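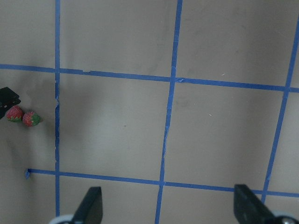
*Two strawberries on the taped work surface, with the gripper open.*

**Brolgate, Wed 18 August** — Otovard today confirmed the purchase of 16 robot arms for its fruit packing site at Brolgate. The order, placed with the equipment supplier Akier, follows a planning review that began in June.

The review compared the cost of buying outright with that of leasing over two years. Otovard has chosen to buy, and has set aside a budget of £435,000. This covers the arms, grippers, mounting plates, operator training and a stock of spare parts. Nearly half of the sum will be spent in the first phase.
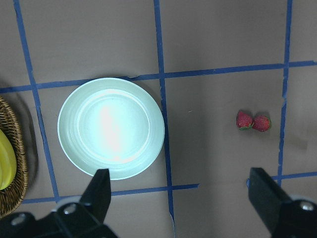 *Plate, strawberries and basket in reach of the gripper.*

Soft fruit was made the main test for every bidder. Suppliers were asked to show how their equipment picks up a single strawberry, and to quote separately for replacement gripper fingers, a cost that had been left out of earlier estimates.

"We wished to know the full price of ownership before signing — parts, training and floor space included," said Thanasis Dimitriou, Head of Equipment Planning at Otovard. "The board now has figures it can plan with." 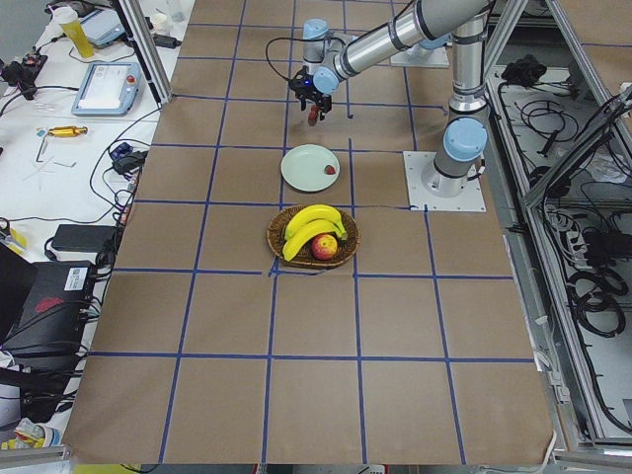 Floor space proved to be the second large item. The Brolgate packing hall offers 205 square metres for the new stations, and the layout has been drawn up by the engineering firm Buthelezi. Each station will have its own power supply and a clear route for maintenance staff.

Enquiries should be addressed to the Otovard press office, Brolgate.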